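Vunholm Laundry Arm: a long-term review

Rating: 3 out of 5

We have had the Vunholm in the bedroom since February. It is a folding robot with two arms on a rolling base, and it is sold on the promise that you can tip out a load of dry washing and leave the room. At $3437 it costs more than our washer and dryer together, so I wanted to know how much of the chore it takes over.

Setup took most of a Friday evening. The base has to be leveled, and the app wants a slow pass around the room before it will do anything. Benach, who sell it in this country, answered my one support email the next morning. The manual is fine apart from the section on bedding, which seems to belong to an older model.

Towels are its best work. It picks up a corner, finds the next one and makes a decent third-fold in a little under two minutes. Pillowcases and dish towels are just as good. I stopped checking these after the first week.

Clothes are harder. Anything long and soft, in one plain color, gives it trouble. With a light gray garment spread over a patterned bed cover, a person knows at once which lines are creases and which are the hem. The Vunholm often takes a long fold for an edge and closes its fingers on the middle of the cloth. Then it puts the thing down and tries again. Out of 51 garments I logged, it needed a second try on most of the long ones, and I finished several by hand.
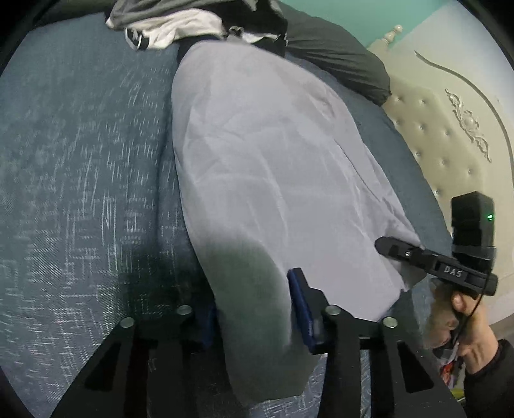 Sorting and piles

It can't work from a heap. Gray, white and black clothes piled together at the top of a bed are one lump to it, and it will lift two pieces as often as one. You have to pull each item out and lay it down roughly flat, and by then you are halfway to folding it.

Noise and upkeep

Quieter than a vacuum, louder than a fan. The finger pads pick up lint and need a wipe every few loads. Vunholm rates them for 2000 grips. Mine still hold well.

Compared with the others

I used the Stondside for a month last year. It is cheaper and folds shirts faster, but it only accepts them clipped to its own rail. The Caputo has a better app and gave up on anything longer than a T-shirt. The Vunholm is the only one of the three I would let near a bed.

Should you buy it?

If you wash a lot of towels, maybe. For a normal family load it saves me around ten minutes, and I have to stay close by. Wait for the next version if clothes are most of your laundry.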